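7/4/22

Up at six. Rain overnight and the gutter at the back was dripping onto the bin lid, so I didn't sleep much after four. Toast, tea, left the house before seven. Took the 111 bus into Bisville and walked the rest with the fabric in two shopping bags. It weighs more than you'd think.

Getting in

The room at Troddale was unlocked already. It had been mopped and smelled of it. I put the heater on for a bit, then turned it off again when I started moving things, and ate a banana standing up.

The job was the black fabric and the letters. I'd been putting it off for a week. The walls in there are white and so is the ceiling, and with the long fluorescent light on, everything looks washed out. I wanted black behind the table and down both sides, so that the colours would stand out.

The fabric

Bought from Fortin, out on the Tedari road, at the end of last month. It's plain black, the cheap one. I had meant to iron it and didn't. I hung it over the bath for two nights and told myself the creases would drop out. They have a little in the middle piece. The right hand one still has folds all down it and I'm going to live with that.

Started with the left. Clipped it up high, went down the ladder, looked, went back up and moved it along a hand's width. Then the middle piece, the biggest, and the one I needed another pair of arms for. I got one end up, held the rest over my shoulder and shuffled the ladder across with my foot. Not clever. Where the left and middle pieces meet I used two clips close together, and there's no gap now that I can see from the door.

The clips are the small black ones. I had a box of 30 and thought I'd use most of them. I used far fewer. They grip well enough if you don't tug. The middle piece slid once while I was on the other side of the room and I had to do that end over, this time with a pair.

The right side is clipped nearly at the ceiling. My shoulders were done by then. It doesn't go up as high in the middle, so there's a strip of white wall showing above the black. I stood and thought about taking it all down and starting again higher up. Had a cup of tea and decided against it.

The letters

Foam ones, big and rounded, with a pale edge to each. I laid them out on the floor first. "Fast" on the top row and "UMI" under it. A capital F and then small letters for the top, capitals all through for the bottom. I did wonder about making them all capitals but there wasn't another S in the bag.

Colours took longer than they should have. Light blue for the F, then pink, yellow, and a sort of peach for the t. Orange U, bright yellow M, pink I. I'd had the orange and the pink the other way about on the bottom row and changed it when I stepped back. The F leans to the left. I've pushed at it twice. I'm not getting the ladder out for it again.

The U went up low the first time and came off when I tried to shift it. Second go was fine.

Finished that part at half past eleven with a sore neck. Swept up the bits of thread. I found a door key under the radiator, tag number 3074, and left it on the hook in the passage.
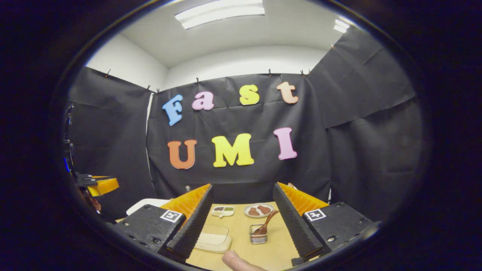 The table

After lunch I pulled the table out from the wall a little. It's the light wooden one, not the folding one with the bad leg. Wiped it down with hot water and a drop of detergent, then again with plain water. There is an old mark near one corner that doesn't come out and never has.

The little white sauce tray went on the far side, toward the left. It's the divided sort, with the brown and the green kept apart. I bought a sleeve of 100 paper napkins on the way and they're in the cupboard, unopened. I don't know that we'll need them.

I sat down for a while then and just looked at it all from a chair. The black does what I wanted. The colours are easy to read from across the room, the yellow most of all. I'm less sure about the light. There's the long one in the ceiling and the smaller panel over to the right, and between them it's on the hard side. I tried with the smaller one off and it was gloomy on that side, so I put it back on.

Home

Locked up at a quarter past three. Missed one bus, sat at the stop with the empty bags in my lap and watched a man try to reverse a boat trailer. The next bus was full of school kids.

Soup for tea, the last of the pumpkin. Washed my grey jumper, which was covered in black fluff from carrying everything over my shoulder. Hung it in the bathroom.

If we do this again in November I'd want the fabric cut longer - another arm's length on the middle piece - and a proper ladder, the kind with a shelf for the clips. I had them in my mouth half the morning.

Must remember to ring the dentist. Bed by nine.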